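The great paper sort

If you have been waiting on a form from the office and wondering where it got to, I can finally tell you that it was very likely in the pile on the round table. We had let the paper get away from us again, as we seem to every year once the last of the spring programs wraps up, and so a good part of this week has gone into putting things back in their trays.
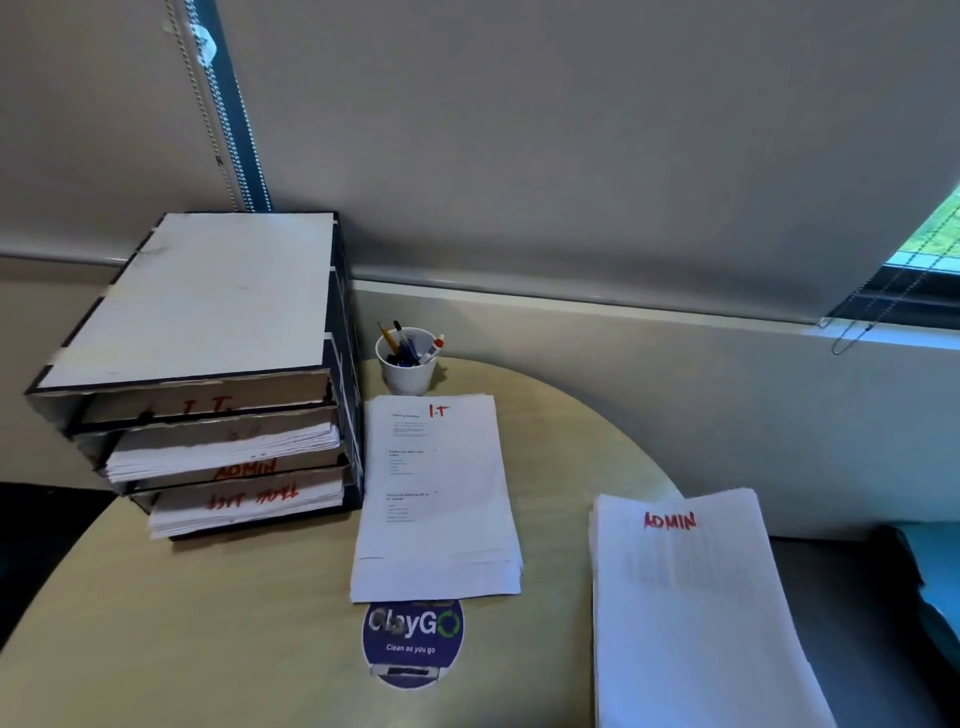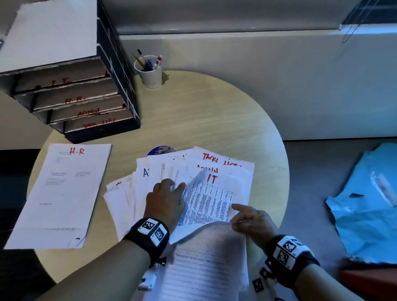

Sorting at the round table, red marker labels and all.

I should say at the start that the system itself is a good one. Bouchra Lahlou set it up when we moved into the Plilavley building, and the idea is that every sheet gets a word or two in red at the top, so that whoever picks it up knows which tray it belongs to without having to read the whole thing. IT goes with IT, admin goes with admin, and so on down. It works beautifully for as long as people remember to write the word on. What happened over November, I'm afraid, is that we were all run off our feet with the Shehata open days, and paper was being put down wherever there was a bit of room – the windowsill, the top of the fridge, and in one case inside the first aid cupboard.

Abdelghani Slaoui was kind enough to give up two afternoons to help, and he has a much better head for this sort of thing than I do. I tend to stop and read. I found the original quote for the new blinds, and a very nice thank-you letter from the Prorkedeo choir that should have gone up on the noticeboard months ago (it's there now, beside the kettle, so do have a look when you're making your tea). Abdelghani's way is to go through everything quickly first and leave the puzzling ones to the end, and by the second afternoon I had come around to it.

A few small requests while it's all fresh in my mind. Please write the label on before you put a sheet down, even if you mean to come back to it in five minutes. If you aren't sure where something goes, leave it on my desk and I'll find it a home. Old task lists can go in the recycling once everything on them is done, so there's no need to keep them for my sake! And please do give the table a wipe when you've finished with it. Clean as you go applies to paper as much as to crumbs.

We did turn up nearly 30 membership renewals that hadn't been entered yet, and I'm sorry to anyone who had a reminder they didn't deserve. Those are all in the Tenex system now, and your new cards will be in the mail early in the new year. If yours hasn't arrived by the time the office has been back a fortnight, ring and ask for Bouchra.

The office is closed from 30/12/2021 and we'll put a note on the door when we have a reopening date.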